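January 2020 – folding notes, Cemareo cell

Good day on the bench! We're at 1,982 usable folding episodes now, and the target Ayodele set is 2,260, so the end of this batch is in sight. I'd like to get there before we touch the policy code again.

Changed the start pose this morning. Both grippers now begin at the two ends of the garment instead of parked back by the bases, and the episodes come out shorter with a lot less dead travel at the front. Thư trimmed the old ones to match (27 wouldn't trim cleanly, moved to the "odd" folder, please don't delete them yet).
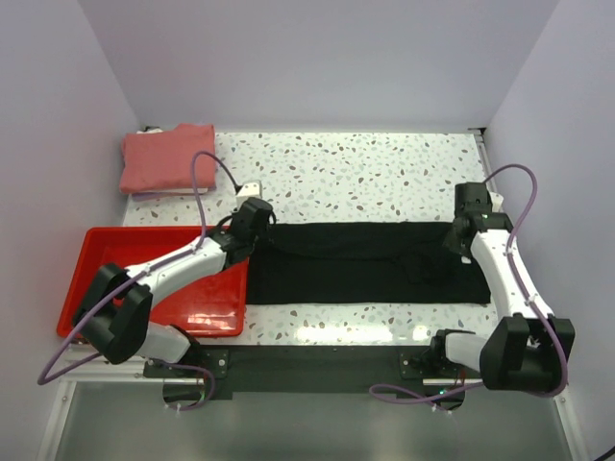
Dark clothes are still the hard case and the one I'm most excited about. Black on black gripper gives the model very little edge to work with, and the creases are so faint that even I lose the sleeve sometimes when teleoperating. Tamunoemi wants more of them in the mix and I agree – if it can learn these, the pink shirts should be easy.

Things to keep the same between operators:
Red tray stays on the left half of the table.
Finished shirt goes back left.
Pause a beat before closing the grippers. Halima's runs are lovely for this, watch a few before your first session.

Eight episodes tagged "slip" from my last session. Keep them in, tagged. I want to try using the recoveries as their own set.

Still to do: ask Abimbola about cable slack on the left arm, re-export to Matubbar, more long sleeves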